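Parallel gripper vs. soft fingers for thin plastic cups - anyone have real numbers?

Forum: End Effectors and Tooling

ribcage_rana
20 October 2026 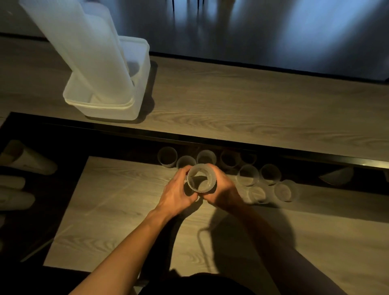 So the Lustov soft-finger kit is back on my desk with a renewal quote, and before I sign anything I want to hear from people who have run it on thin-walled cups. I don't mean mugs or the hard tumblers in the sales video. I mean translucent plastic cups that fold up if you look at them wrong.

The task is moving cups around on a low shelf under a countertop, with the cups standing close together. Pick one, lift it clear of its neighbors, put it somewhere else on the shelf, let go without knocking anything over. A person does it with two hands and doesn't think about it. I have one arm and a choice between two grippers:

- Lustov three-finger soft gripper, pneumatic, the medium fingers
- Zeltden parallel gripper, electric, stock pads

The arm is an Osport and it stays. The wrist camera stays too.

I ran 300 picks on the Lustov and got 265 clean ones. "Clean" means the cup came up, went down upright, and nothing else on the shelf moved enough for me to notice. The vendor's rep told me that was excellent. I told him a waiter with that record would be looking for work.

I haven't run the full set on the Zeltden. I did 30 picks to see if it was hopeless and lost 9 of them, most from squeezing the wall in. That's a small set and I know it.

What would you do?

Zarmeena Rana

----

padlock77

Your two numbers can't be compared and you know that, so I'll skip the lecture. Run 300 on both or don't post either.

But my bet is the Zeltden beats it once you throw the stock pads away. Those pads are hard rubber and flat. A flat pad on a round wall touches along one thin line and all the force goes there. Print a curved pad, line it with foam tape, turn the force down as low as it goes. I've done this with yogurt pots and stopped denting them the same afternoon.

----

mirjana_r

I disagree with padlock on the pads. A curved pad fits one diameter. As soon as you have a ribbed cup in with smooth ones, or one that's a little bigger than the rest, the curve is wrong and you're back on two edges instead of one line. It might even be worse than flat.

Look at how hands do it. One wraps the side and goes over the rim, the other comes in low and supports. The contact is spread all over the place and the squeeze is tiny. A parallel gripper has none of that. The soft fingers have at least a little of it.

I'm not saying buy the Lustov. I think its price is silly. I'm saying the reason it did better is real.

Mirjana Radonjić

----

padlock77

"Look at how hands do it" is how every soft gripper gets sold. Hands have skin that feels slip and a brain behind it. The Lustov has an air line and a regulator. It closes to whatever pressure you set and hopes.

Foam takes up a few millimeters of mismatch. That covers ribs.

----

mirjana_r

It covers ribs when the foam is new. How many picks before it has a groove in it?

----

padlock77

Didn't count. I change the tape when it looks bad.

----

ribcage_rana

OK, some answers, since I got a couple of messages.

Yes, the shelf is recessed under the top. That matters more than I made it sound. The arm has to come in at an angle under a black frame, and the Lustov hand is fat. With the fingers open it's wider than the gap between two cups in a row. Most of my failures weren't dropped cups at all, they were neighbors getting pushed over on the way in. The Zeltden is much slimmer and I don't remember it bumping anything on approach.

And yes, I've got mixed cups. Mostly smooth ones, but the ribbed kind is in there too.

The rep never asked about spacing, by the way. He asked what the cups weighed.

----

gantry_goat

Then you have two different problems and you're comparing grippers as if there were one. The Lustov fails on approach, the Zeltden fails on squeeze. Squeeze is a thing you can tune. Fat is forever.

Has anybody asked why it has to grab the outside? The cups are mouth up. Go in from the top with one finger inside the rim and one outside and pinch the wall. You need almost no space between cups for that.

----

mirjana_r

Pinching the rim works until the cup swings. Thin wall, one contact point, and it pivots when the arm stops. Empty cups might be fine if you go slowly. I wouldn't want anything in them.

Also she has a countertop directly over the shelf. How is the arm coming in from the top?

----

gantry_goat

Fair. I missed the countertop. You could get the finger in at a slant if the shelf sticks out far enough past the frame, but I wouldn't promise it for the back row.

----

tin_ladder

Nobody has mentioned the camera, and I'd put money on the camera being the bigger problem. Frosted plastic on a pale wood-grain shelf is miserable for depth. The grain shows through the wall, so half the time the sensor reports the shelf and the other half it reports nothing. Then add shadow from the arm, which moves with the arm.

Before buying any gripper I'd log where the system thought the cup was and where the cup was. If that's off by a finger width, both grippers look bad and neither one is at fault.

We went through this in January with a McIver controller and a stereo pair. Swapped grippers twice. Put a sheet of dark matte paper on the shelf and most of the trouble went away. I'm still annoyed at how long it took.

----

ribcage_rana

I don't have that log. I have the commanded poses and I have video, so I can go back and check some of the failures by eye.

The dark paper I don't love. The place this is supposed to work in won't have dark paper on its shelves. I can use it as a test, though, to see how much of the blame belongs to the camera.

----

tin_ladder

As a test is all I'm suggesting. One run with, one run without, same gripper. If the numbers don't move I'm wrong and you've lost a sheet of paper.

----

padlock77

Cups toward the back will be worse too, if the light falls off under there. Split your results by row before you do anything else. It costs nothing, you've got the video.

----

mirjana_r

Agree with padlock on this one. Mark it on the calendar.

I'd also split by cup type. If the ribbed ones come up more often than the smooth ones with the same pressure, that tells you something about friction, and the sales sheet for the Lustov is very quiet about friction on smooth plastic. Ours got slippery as dust collected on the fingers. Wiping them with alcohol brought the grip back for a while.

----

sprocket_dad

I own the Lustov. Bought it, didn't rent it. I like it fine for fruit. For cups I had the same neighbor trouble, so I took one finger off and ran it as a two-finger hand. Lustov support says don't. It got into the gaps a lot better and held the cups a bit worse. I never did a proper count, so take it for what it is.

What I would not do is renew a rental to find out. Ask for a short extension. They gave me one when I asked, grudgingly.

----

ribcage_rana

I hadn't thought of dropping a finger. The kit isn't mine, so I'll ask first, but I expect I know the answer.

Plan so far:

1. Go through the existing video, split failures by row, by cup type, and by approach or squeeze.
2. Dark paper test with the Lustov while I still have it.
3. Zeltden with foam on the flat pads, full 300, same cup layout.
4. Curved pads only if step 3 is close.

I'm not renewing until 1 and 2 are done. If the rep wants my signature before that he can come and set the cups back up after every run himself.

----

padlock77

Do 4 before 3. You'll end up there.

----

mirjana_r

Do them in the order you wrote. And write down when you change the foam, please, so I can settle this with him.

----

gantry_goat

What's the smallest gap between cups in your layout? If it's under the width of the Zeltden finger plus foam you'll be pushing neighbors with that one as well.

----

ribcage_rana

Haven't measured it. I set them out by eye, in staggered rows. I'll put calipers on it and post the number with the Zeltden results.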